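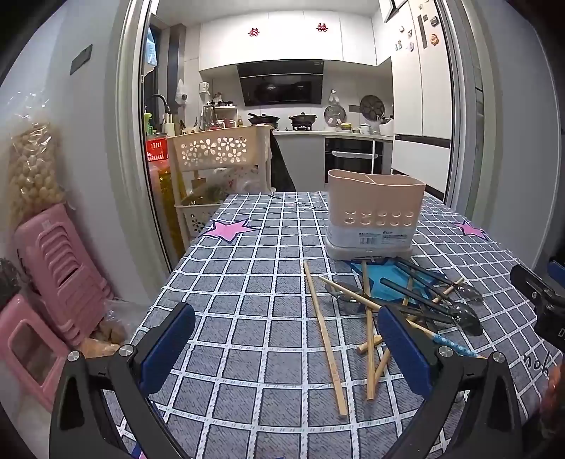 Wrist view with the blue pads on, chopsticks and spoons in front of the caddy.

Lists > gripper-bench > Archive > Fingertips and pads > Re: soft pads v. bare fingers on thin things

From: Nektarios Spanos
To: gripper-bench
Date: October 19, 2018
Subject: Re: soft pads v. bare fingers on thin things

Duygu Altıntaş wrote:

> Has anyone on the list run the hand-held Trurkero with the soft pads
> against anything thinner than a marker pen? We have had ours for a
> month and it is lovely on mugs, lemons and rolled socks, and then you
> give it a chopstick and it behaves as if you had insulted its mother.
> The stick rolls along the pad until it finds the end and then it is
> on the floor.
>
> Before I order the Bepari pads (which are not cheap, and which take
> weeks to reach us) I would like to hear from somebody who has tried
> both on real cutlery. Also, what are people doing for the camera? Ours
> sits so low that one finger hides whatever we are trying to pick up.
>
> Duygu

Duygu,

Yes, both, and on a kitchen table, so you may have my opinions with the cutlery still attached.

The still at the top is from the wrist camera with the dark blue pads on, which are the Beparis. The job was to get everything on the cloth into the pink caddy, chopsticks in one compartment and spoons in the other. A child of five does this while talking about dinosaurs. We got through 431 attempts before I stopped enjoying it, split more or less evenly between bare fingers, the soft pads you have, and the Beparis.

Bare fingers first. On spoons they are better than they have any right to be, so long as you take the handle and leave the bowl alone. On chopsticks they are a disgrace. Two hard faces closing on a thin stick touch it along a line if you are lucky and at a point if you are not, and the stick then swings like a compass needle. You can lift it. You cannot say which way it will be facing when you arrive, and a caddy compartment is not a generous target.

Your soft pads cure the swinging and bring in the rolling, just as you say. I think it is the bulge. When the pad is squeezed the middle gives and the edge does not, so the stick gets eased along towards the tip. Trinh Quách suggested gripping further in, nearer the root of the finger, and that does help, at the price of ramming the fingertips into the table. We now have a small collection of dents in a tablecloth that does not belong to the project.

The Beparis are firmer and flatter and they hold a chopstick. There, you can stop reading. The failures that are left are mostly the pick itself: getting two fingers either side of something lying flat with another one across it. No pad is going to fix that. What we do is nudge the top stick off with the outside of one finger and then go in at a slant, which looks clumsy and works about as often as my car starts.

Spoons with the Beparis were a disappointment. The black handles are slippery and slightly curved, and a flat firm pad only meets them at the high spot. The old soft ones won here by a fair margin. So if your work is mixed cutlery you have an unhappy choice, or you do what Müzeyyen Ağca does and fit one of each. I laughed at this when she first wrote to me about it. I have since tried it and have had to write her a rather stiff apology. The soft side wraps the handle, the firm side stops the stick from rolling, and the only nuisance is that you have to remember which hand-hold you are using, as the tool is no longer the same both ways round.

One warning about fitting. The screw near the top of each pad wants to be just tight and no more. If you lean on it the pad puckers below the screw head and you have made yourself a very expensive version of the bulge. I did this to the first pair and spent an evening blaming the supplier.

Now the camera. If you look at the lower spoon in the still you will see the same trouble you have, with part of it gone behind the right finger. Ours is on the Sonex bracket at its highest setting and it is still not high enough for anything close in. What it does give you is both fingers coming up from the bottom corners and a good clear wedge of table between them, which I have come to prefer to the sideways mount we had on the old Pradero. With that one you saw one finger beautifully and had to take the other on trust.

The wide lens cuts both ways. It keeps the caddy in sight while you are down among the sticks, and I would not give that up. It also takes in the rest of the flat, as far as the fridge magnets. Jocelyn Lumbao, who is training on our recordings, asked whether we could hang a sheet over the kitchen doorway. I said I would rather have a model that has seen a kitchen, and she said she would rather have one that has seen a chopstick, and there the matter rests until December, when she will have cropped and uncropped versions to compare.

The patterned cloth is a different quarrel. With white grid lines and a pink star near either edge, plus a star-shaped mat, I expected the tracking to love it, and the tracking does. The stick-finder is less keen. It sometimes takes a grid line for a thin pale chopstick and goes after it with great confidence. The blue pen with the white dots, on the other hand, it has never once mistaken for anything, and I have begun to wish all cutlery came in that finish.

For Duygu's order, then: buy one pair of the Beparis, fit one of them, keep the other in a drawer for when you overtighten the first. Do not throw away the soft ones. If you are only ever doing chopsticks, fit both and be happy.

I have not tried any of this on the arm yet, only by hand, and my wrist makes allowances that a controller will not. When the stick starts to turn I turn with it without meaning to. Trinh reckons this flatters all three sets of fingers and flatters the bare ones most, and she is probably right, so treat my bare-finger remarks as the kind version.

The log is 3,852 lines long and badly spelt. If anyone wants it, write to me off list and say whether you need the force readings as well, as they live in a separate file with its own ideas about time.

Nektarios

PS. Müzeyyen, if you are reading, which side do you put the soft one on? I have been using the left and have a feeling you told me the right.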